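Prodedville > Workshop Floor > Interviews

Print this page | E-mail this page

Reading time: 5 minutes

November 25, 2020

The first thing Rodica Ardeleanu did when I walked in was hand me a coffee and point at a line of tape on the floor. "You stand on that side of it," she told me. "Guests, bosses, me when I'm tired. Same side."

I'd come out to Gemholm to talk about towels (I know, I know), and about the day in May when a towel-folding robot came down on somebody's hand. I'd heard a version of it from a friend of a friend, and in that version there was an ambulance and a broken wrist. There was no ambulance. There was a bruise, a very bad word and a lot of paperwork, and Rodica was happy to go through all of it with me.

She runs the folding project, which they call Roman. The idea is simple enough to say out loud: a robot arm picks up a towel, folds it, and puts it down folded. Teaching it to do that is slow going. A towel never lands the same way twice, and the arm has to find a corner, pinch it, lift it and carry it over without dragging the rest of the thing along. "People see a fold and think, my six-year-old does that," Rodica said. "Sure. Your six-year-old has been practicing for six years!"

So what happened in May? She let Sebastian Radu tell it, seeing as it was his hand.

Sebastian was on the afternoon session, running folds one after another. The arm would go for a corner, he'd watch, and if it made a mess he'd stop it, flatten the towel out again and start over. On the fold before the accident the fingers had closed on the cloth and then just quit. No movement, no beep. He waited a bit. He looked at the screen, which told him the arm was holding.

"Holding, to me, meant stopped," he said. "That's how I read it. I'd read it that way for weeks."

He reached in to free the towel. What he didn't know was that the arm was still trying to get where it had been told to go. The cloth had snagged on the edge of the table, the motors were pulling against it, and the software had decided to wait and keep pulling. When he worked the snag loose, there was nothing left to pull against. The arm swung across and down and pinned the back of his hand to the table.

I winced. He laughed at me. "It was 2 seconds. It felt like a whole lunch break."

He couldn't reach the stop button. That's the part that still bothers Rodica, I think, more than the bruise. The button was on the desk, where it was easy to hit if you were sitting down and no use at all if you were bent over the table with one hand stuck. A colleague got to it for him.

"I bought that button," Rodica said. "I picked the spot for it. I remember being pleased with the spot."

They shut everything down for 3 weeks. She'd figured on a couple of days, but the more they dug, the more they found – little stuff, mostly, that had been sitting there the whole time. The first job was the log. The arm had been set up to write down every pull above a certain limit, and they went back through 300 folds from before the accident to see whether it had happened earlier. It had. In 2 of them the arm had snagged, strained and let go by itself, with no hand anywhere near it. The warnings were right there in the file. They just never showed up on the screen the operator was looking at.

I asked whose fault that was, which was maybe a rude question with both of them sitting there.

"Mine," said Rodica.

"The word 'holding,'" said Sebastian.

They've changed the word, for a start. The screen now says POWERED, in letters you could read from the parking lot, any time there's current going to the motors. If the arm meets more resistance than a towel ought to give, it goes slack and stays slack until a person resets it. There's a second stop, a foot pedal, and Sebastian tested it by having people press it while they leaned over with both hands full. (He made me do it too. I missed the first time, and he moved the pedal.)

And no reaching in. If a towel needs straightening, the power to the arm comes off first, every time, even if it costs you the run. Rodica admits this slows them down a lot. The folks at Taststead, who are waiting on the results, weren't thrilled when she told them. She sent them a photo of Sebastian's hand on day two, when it had gone purple and yellow, and the complaints dried up.

What surprised me was how little either of them wanted to blame the robot. I kept setting them up for it and they kept not biting. Sebastian was back running folds the day they reopened. Was he nervous? "The first corner, yes. I had my hands in my pockets like a kid in a china shop."

His hand is fine now, by the way. He showed me both and made me guess which one it was, and I guessed wrong.

I did ask whether the folds had gotten any better in all this time. Rodica made a so-so motion with her coffee. Bath towels are coming along. Thick ones bunch up, thin ones stick to themselves, and the labels confuse things more than you'd expect – she has strong feelings about labels! They still get snags, too. The difference is that the arm goes limp and someone sighs and steps on the pedal before they go in.
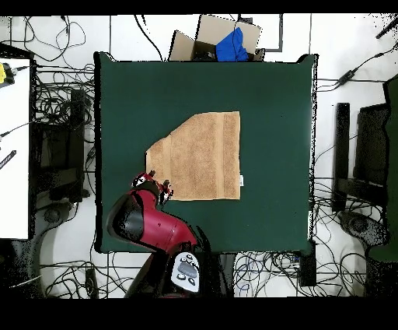

By then my coffee was cold and Sebastian wanted to get another run in before the end of the day, so I took my spot behind the tape again. Rodica stood next to me and kept her foot by the pedal the whole time we talked.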